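Home Guides Open Day Kit Downloads Contact

Section 3. Setting up the hand-held gripper for an open day

This section is for anyone taking the Kadska hand-held gripper out to a school, a library or one of our own open days. I'm Balakrishnan Marar and I've done a fair few of these now, so you're getting the way I do it, detours and all. If you only want the calibration procedure, skip to Section 4. If you've got visitors coming through the door in an hour, stay with me!

Last revised 8/16/26, mostly to add the bit about table height.

3.1 Before you leave the workshop

1. Charge both batteries overnight. The little charger that came with the Plasa case is slower than it looks (mine needed the whole night last May and still wasn't done when I packed the car).

2. Check that you've got the gripper, the camera cable, the laptop and its charger, the short tripod, the roll of gaffer tape and the visitor props. I tick them off on the card in the lid of the case. Please put the card back. I've had to rewrite it twice.

3. Squeeze the trigger a few times and listen. A light click at the end of travel is fine. If it grinds, leave it at home and take the spare.

4. Wipe the fingers with a dry cloth. No spray cleaner, please, it leaves a film and everything slides.

Note: the case weighs more than you'd expect with the tripod in it. Park close.

3.2 Setting up the table

You want a table that a ten-year-old and their grandad can both use without stooping or stretching. At the Camenzind hall we had trestles that were far too high, and the smaller kids were working with their elbows up around their ears. Ask the venue beforehand, and if they only have the tall ones, bring a low bench for people to stand on and keep it against a wall.

1. Put the table side-on to the windows. Strong light straight down the lens washes out the picture, and people's own shadows get in the road if the window's behind them.

2. Tape the camera cable along the back edge of the table and down one leg. Leave enough slack that a visitor can lift the gripper to chest height.

3. Stand the laptop at the far end with the screen turned toward the crowd. Everyone waiting in line wants to see what the gripper sees, and honestly it's half the fun of the day.

4. Start the Jillia viewer and wait for the live picture. It can sit on a blank screen for a bit the first time you open it. Give it a minute before you start pulling cables out (I never do, and I always regret it).

5. Lay out 8 props at most. Foam blocks, a plastic cup, a sponge, that sort of thing. More than that and people dither over what to pick up and the queue goes out the door.

Caution: no glass, no hot drinks and nothing with a blade. The demo table isn't the place for your cuppa either.

3.3 Checking the view

Do this with the gripper in your own hand before any visitor touches it.

1. Hold it over the tabletop as if you were going to pick something up, tip pointing down and away from you.

2. Let the trigger out all the way and look at the laptop. Both fingers should be in view with a clear gap between them.
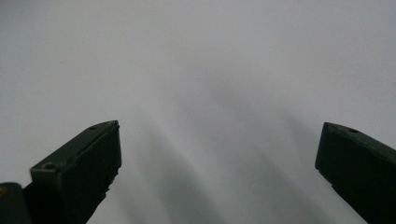 3. Close the trigger slowly and watch the fingers come together. If one gets there well ahead of the other, stop and see Section 4.4. Don't force it.

4. Pick up the sponge, hold it while you count to three, and put it down. Do it again with the cup.

5. Record one short practice run and play it back. If the picture stutters, close everything else on the laptop. There's always a browser open somewhere.

Note: the file counter in the viewer stops at 400 clips. Empty the folder the night before and you won't have to think about it on the day.

3.4 Running the visitors through

I give each person 3 goes. The first is always a bit wild, the second is better, and by the third they've usually worked out that slow wins. Parents will want a turn as well, and some of them are much more competitive than their kids!

1. Show them the grip yourself, once, without talking too much.

2. Hand it over handle first, and keep your own hand near the cable until they've settled.

3. Let them pick any prop and move it into the tray. If they drop it, that's a go.

4. Ask if they'd like to see it back on the screen. Nearly everyone says yes.

Caution: keep fingers out from between the jaws. The squeeze isn't strong, but it can nip, and little kids will absolutely try it on each other.

If someone asks what the recordings are for, tell them plainly: the arm back at the workshop learns from clips like these. If they'd prefer not to be recorded, untick the box in the viewer and let them have their turn all the same.

3.5 Packing up

Copy the clips to the drive before you shut the laptop. Coil the cable loosely, no tight loops. Gripper goes in first, trigger side up, then the foam, then the tripod. Batteries travel in their own pouch, and the tape residue comes off the table with a bit of eucalyptus oil if the venue's fussy.

Contact the Open Day desk | © Kadska | Back to top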